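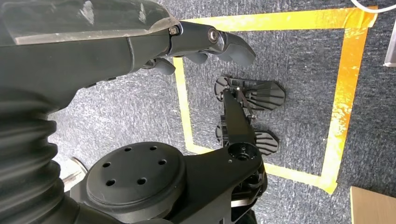
Attachment 1: yellow-orange tape square on the carpet, Room 23

Ticket 959
Site: Illutholm, ground floor
Category: Floors and carpets
Opened by: Mabli Harries
Status: Closed

Wed 27 October, 9:12
Mabli Harries wrote:
We have squares marked out on the carpet in Room 23 with Mandance floor tape. One of them is in the attachment. When we moved a different square near the door last week, the old tape left a sticky line behind. It picks up lint and is already going gray. Vacuuming does nothing. I need to know what is safe to put on the carpet, and whether the rest of the tape should come up now. We'd like to keep the squares if we can.

9:40
Shaikh (Floors) wrote:
How long was the door square down, and did you pull the tape straight up or fold it back? Please don't use any solvent yet. Some of the carpet tiles at Illutholm have a backing that softens.

9:58
Mabli Harries wrote:
It went down in April. I pulled it straight up, fairly fast. One side tore and I had to pick the rest off by hand. The one in the attachment was laid later, from a new roll.

11:25
Shaikh (Floors) wrote:
April is too long for that tape on carpet. The adhesive gets down into the pile and stays there when the top layer comes away.

Try this on a patch by the wall first:
1. Lay a plain white cloth over the sticky line and press with an iron on low for 20 seconds. No steam.
2. Lift the cloth and scrape with a plastic card, along the pile.
3. Dab what is left with Isto gel. Wait five minutes, then blot. Don't rub.
4. Rinse with a damp cloth and let it dry overnight before anyone vacuums.

Leave the newer squares where they are for now.

Next day, 8:50
Mabli Harries wrote:
Wall patch looked fine this morning, no color on the cloth. Did the door line after that. Three sides came clean. The side that tore is better but still tacky at one corner — should I go again with the gel?

9:15
Shaikh (Floors) wrote:
Yes, once more on that corner, and skip the iron this time. For the squares you are keeping, replace the tape every 17 days. Fold it back low over itself and pull slowly. I've put two rolls of the low-tack version in your pigeonhole.

15:30
Mabli Harries wrote:
Second go worked. Corner is no longer tacky. Rolls received. OK to close.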